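Home robots and laundry: what the rules cover, and what to do about the rest

Updated 8/18/24

Every few months another firm promises a machine that will fold your washing. The promise comes with a badge these days, some sort of mark or code of practice to show the thing is safe around the house. I've spent too much of this year reading the small print behind those badges, and I'd like to save you the bother. Most of what keeps a household gadget from wrecking your clothes is dull good practice that you can do yourself, and the badge has very little to say about it.

Start with what a badge means. The Drarnitz code, which is the one you'll see quoted on the sales pages, runs to 17 clauses. I read them all. Three deal with cables and charging, a good many deal with paperwork, and the part on fabric is a single line saying that household textiles should be "handled with due care". Due care isn't a number. It doesn't tell you how hard a jaw may squeeze, or whether it should let go when a thread catches.

Vornero, who sell a folding arm, say theirs has been through 1,601 test folds. Fine, but of what? Ask that question before you ask the price. When I wrote to them the reply said "a range of everyday items", and when I wrote again I got the same sentence back. If most of those folds were flat cotton tea towels, they tell me next to nothing about a wool jumper or a duvet cover with the buttons half done up.

So, some tips. They apply to anything with jaws that picks up cloth, whether it works by itself or somebody is holding the handle.

Empty the pockets first. Coins, keys, tissues, the lot. A machine that grips by pinching may grip whatever is inside the pocket too, and I wouldn't trust any of them to know the difference.

Do up zips and fasten hooks. You should be doing this before the wash anyway. Bra hooks and open zips are what snag, and a snag under a steady pull turns into a ladder.

Begin with tough cloth. Denim, canvas, thick towels. If you're trying out a gripper, or letting someone else try one in your home, hand over the things that can stand a bit of rough treatment and keep the silk scarf in the drawer. Jeans are a fair test because they've got a bit of everything, from the flat leg to a hem where several layers are stitched together in a lump.
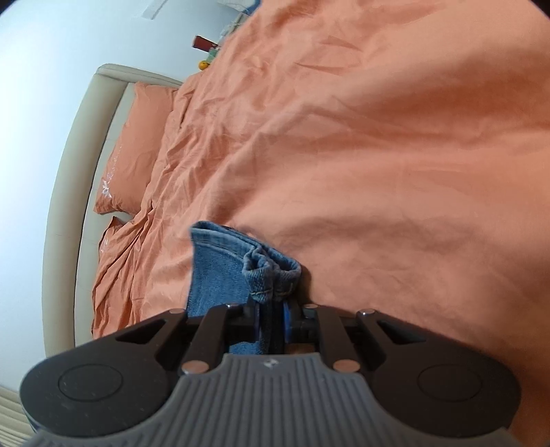
Hems and seams deserve more attention than the makers give them. A pinch that holds a single layer nicely may slide on a thick seam, and one set for the seam may mark the single layer. Ask whether the grip changes with the thickness, and ask to be shown. Afterwards hold the cloth up to a window and look for shiny patches, pulled threads or a dent where the jaws closed. Do it again after the next wash, as some marks don't show up until then.

Work on a soft, clear surface. A made bed is as good as anything you can buy. Smooth the duvet flat in the place you're working, or you'll find the jaws taking up a fold of cover along with the shirt. I'd strip off a cover with embroidery on it altogether, or at least turn the plain side up. Loose stitching on bedding is very easy to catch and fiddly to mend.

Keep the pads clean. Whatever touches the cloth should be wiped before each session with a barely damp rag and left to dry. Check your handbook before using anything stronger. The Conneely home guide suggests a full clean after every 300 picks, which I find a strange way to go about it. Who's counting? Wipe it when you start and you won't have to remember.

Mind colour transfer. New dark jeans rub off on nearly everything, and that includes rubber and plastic. Do the whites first and the denim last. It's the same order your gran would have used for the ironing board cover.

Keep fingers, hair, necklaces and cats away from any joint that opens and closes. Every code I've read says so somewhere, usually near the back. I'd put it on page one. Any linkage with gaps between the arms can nip, and a slow nip still hurts.

Find the off switch before you need it. If it lives only in an app on your phone, count that as a fault. The Drarnitz people allow it, and I think they're wrong.

Now for the questions to put to a seller, preferably in writing:

What fabrics were tested, and how many of each?
What is the strongest squeeze the jaws can give, and can I turn it down?
What happens when something snags?
Who pays if a garment is damaged?
Who checked the machine against the code, and was it you?

That last one matters. The Plitness mark sounds very grand, but a firm can award it to itself by filling in a form and keeping it in a drawer. A form is better than no form, I suppose. It still means the badge is telling you what the maker thinks of the maker.

The damage question usually gets the vaguest answer. One set of terms I read capped any claim at the cost of "a comparable basic garment", chosen by the seller. Take a photo of anything you'd be sorry to lose before it goes near the jaws, keep the receipt if you've still got it, and write down the date.

A new draft of the Drarnitz code is due in December, and there's talk of a proper section on textiles. I'll read it when it comes. I'm not expecting a squeeze limit, though I'd be glad to see one, and I'd settle for a rule that the test fabrics must be listed on the box.

Meanwhile, a pair of jeans takes me a few seconds to fold by hand. Legs together, seams lined up, in half and in half again, with the hem tucked inside so it doesn't catch on the shelf.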